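From: Ruan Venter
To: clutville-tenants
Subject: Re: Re: Sorting the shared kitchen drawers

Aarti Nautiyal wrote on Monday:
> I opened the third drawer looking for a spoon and found
> 6 phone chargers, a bike pump and what I believe is part
> of the old doorbell. Can we please agree on a system?
> I don't mind which one. I will follow any system.

Aarti, I admire that last line and plan to hold you to it.

For those who joined after January, we have had systems. Wiremu's was labels, which went well until the label maker went into a drawer. Kosmas favored what he called "trust," and that is how we got the bike pump. Then there was the shared spreadsheet, last edited by me, at 2 a.m., to add a column called "why."

So let me propose something dull. Each drawer gets one kind of thing. Top is for eating with, middle is for cooking with, bottom is for everything that plugs in. If an object fits none of these it goes in a bin on the shelf by the back door, and if it is still there after 30 days it goes to the thrift store on Zwane Street. I would like to try bins in different colors, so that we can argue about the colors and leave the drawers in peace.
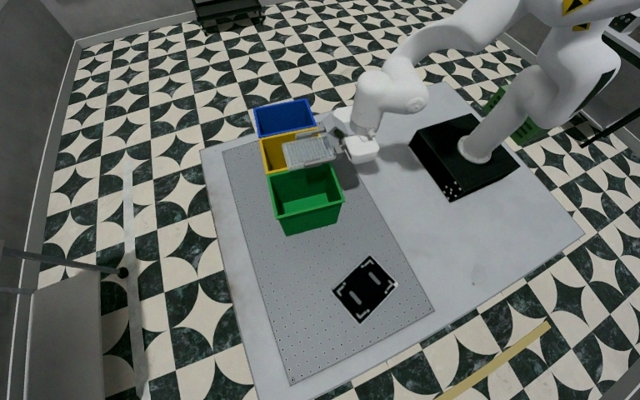

Bins in a row, blue at the far end, then yellow.

Kgomotso has already asked whether "eating with" includes the corkscrew. I say yes. Wiremu says it's a tool. If anyone else has feelings about the corkscrew, please send them to Wiremu.

On cost: three bins from the hardware place come to $45, split between the households. I'll buy them and put the receipt on the fridge, under the magnet that doesn't hold anything. Please don't send me money through Flidex again. I still can't get into my account, and it now greets me as Rowan.

I can do the first clear-out on Saturday morning if two people will help. Kosmas, you're one of them, as the pump is yours and we all know it. Bring a box.

Also, whoever has the good peeler, the one with the red handle, I'm not angry. Just put it back while I'm at work.

Ruan
(upstairs, left)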